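卓上小物把持プロジェクト 進捗報告書(第2期)

提出日:23/9/26
提出先:Grekham財団 研究助成部
報告者:Cultitz技術研究所 マニピュレーション班 Toàn Tô

1.本報告の範囲

本報告書は、5月の中間報告以降に実施した作業のうち、把持試験中に発生したグリッパの異常停止不全と、その後の調査および是正の状況について記載するものである。研究計画全体の進捗は第5項に要約した。

2.事象の概要

筆記具を対象とする把持試験において、グリッパが閉動作の終端で停止せず、指が対象物を挟んだまま閉方向の指令を出し続ける事象が発生した。制御ソフトウェアBellisの画面上では「把持完了」と表示されており、担当者が異音に気付いて非常停止ボタンを押下するまで、モータへの通電が継続した。通電時間は記録上8秒であった。人的被害はない。対象物の軸に変形が生じ、モータは再使用を見合わせて交換した。

同種の事象は、その後の再現試験においても2回確認された。いずれも円筒形の対象物を斜めに置いた条件であり、直方体の対象物では発生していない。このため、当班では本件を偶発的な故障として扱わず、貴財団の安全管理規程に基づく報告対象と判断した。

3.原因調査

調査は、機構、配線、制御の各面から行った。機構部については、指先およびレールに試験の継続を妨げる損傷は認められなかった。配線については、モータ側コネクタの嵌合が浅く、指を開閉した際に電流検出の信号が途切れる場合があることを確認した。信号が途切れた間、Bellisは直前の値を保持する仕様となっており、電流の上昇が過負荷判定に反映されない状態であった。

さらに、把持完了の判定が指の位置のみに基づいていたことも明らかとなった。円筒形の対象物が指の間でわずかに回転すると、指は目標位置の許容範囲に入り、完了と表示される一方、下位の制御器は閉指令を解除しない。上記の信号途絶とこの判定方法が重なった場合に、停止不全に至るものと結論した。

再現試験では、緑色のキャップを持つ蛍光ペンを白い天板上に斜めに置き、手首部カメラの映像と電流の記録を照合した。 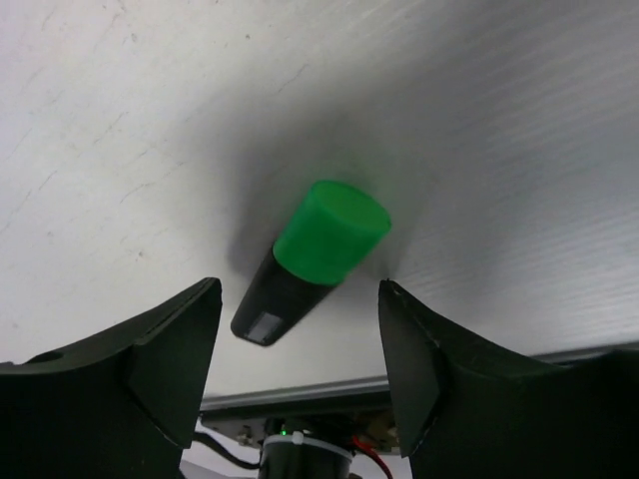

図1 把持試験の対象物(蛍光ペン)とグリッパの指。手首部カメラによる。

4.是正措置の状況

(1)モータ側コネクタをロック機構付きのものに交換した。対象は当班が保有する4台すべてであり、作業は完了している。

(2)電流検出の信号が途絶した場合、直前の値を保持せず、直ちに駆動を停止するようBellisを改修した。改修版は班内での試験を終え、現在はUlton社による外部確認を受けている。

(3)把持完了の判定に電流値の条件を追加した。判定のしきい値は暫定のものであり、軟質の対象物に対しては過敏に反応する傾向がある。しきい値の見直しは次期の課題とする。

(4)試験手順書を改訂し、無人での連続運転を当面禁止した。試験中は担当者1名が非常停止ボタンに手の届く位置に常駐する。

改修後、同一の条件で600回の把持試験を実施し、停止不全は発生しなかった。ただし、コネクタの経年劣化による影響は本試験では評価できておらず、長期的な信頼性については引き続き確認を要する。

5.計画への影響

本件の調査および是正のため、夜間の連続運転を前提としていたデータ収集に遅れが生じている。有人運転への切替えにより1日当たりの試行数が減少し、当初計画の収集件数を今期中に達成することは困難な見込みである。対象物の種類を減らす案も検討したが、研究目的に照らして適切でないと判断し、収集期間の延長により対応したい。

予算については、交換部品の費用を消耗品費の範囲内で処理した。Ulton社への外部確認の委託費は当初計画に計上しておらず、費目間の流用を申請する予定である。申請書は別途提出する。

6.ご承認をお願いする事項

・データ収集期間の延長
・外部確認に係る費目間流用
・無人運転の再開条件を、外部確認の完了および貴財団担当官の書面による同意とすること

なお、外部確認の結果は受領後速やかに写しを送付する。確認の過程で新たな不具合が判明した場合は、該当機の試験を中止し、次回の定期報告を待たずに連絡する。

以上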